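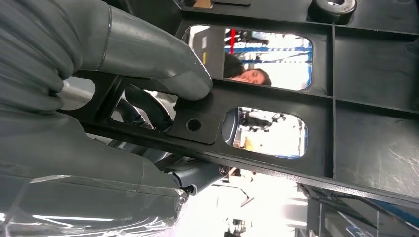 May 2021

Sunday, and I'm writing with my feet up because I was at Skislow nearly all day with the black panels. They are funny things once you've spent an afternoon looking at them, all ribs and little compartments, with windows of different sizes cut right through. I've grown rather fond of them (I know how that sounds!). My favorite bit is the round post near the edge, hollow in the middle, and I caught myself hunting for it first every time. There are faint scuffs on the flat parts too, and I wrote those down in the Plaren notebook, the green one, under the February page where I'd left a coffee ring.

The yellow tape on the carpet still pleases me. It's such a plain thing, a bright line on all that blue-gray, and yet I find I walk more carefully near it, the way I did around my grandmother's flower beds.

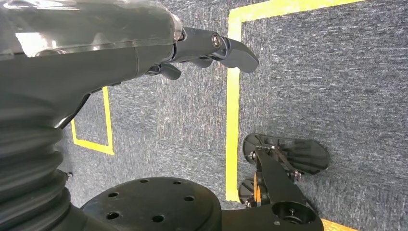 Olga Fuentealba thinks the squares should be bigger, and that a long panel set down at a slant will always poke a corner over the tape. I said I'd sleep on it. She may well be right, she usually is about floors, but I do like them as they are.

We had soup from Saavedra at lunch, and Hortensia Escobar brought those anise cookies again and I ate 3, then went back to my panels feeling slow and happy. Held up at an angle they look so much longer than they do lying flat, and you can see the carpet through the holes.
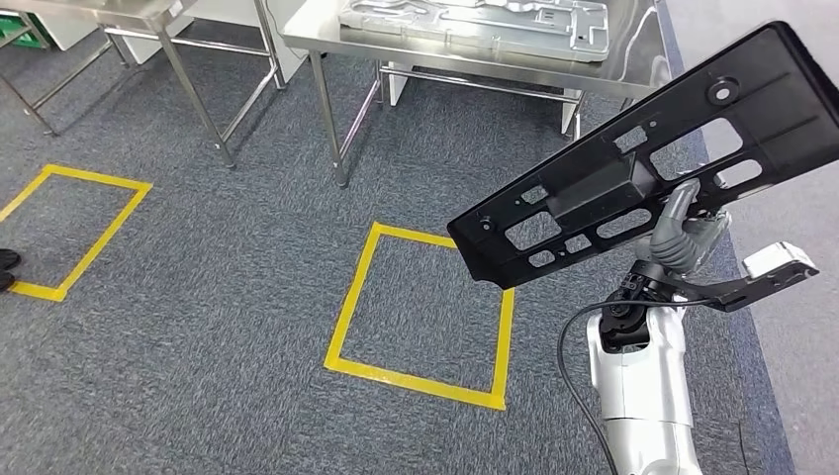 Which side should face up when a panel goes in its square? The ribbed side, so the posts don't rub on the carpet. I'm putting it down in ink so I'll stop asking myself every morning.

Must call Helen before bed about the blue dish, and set out my softer shoes for tomorrow.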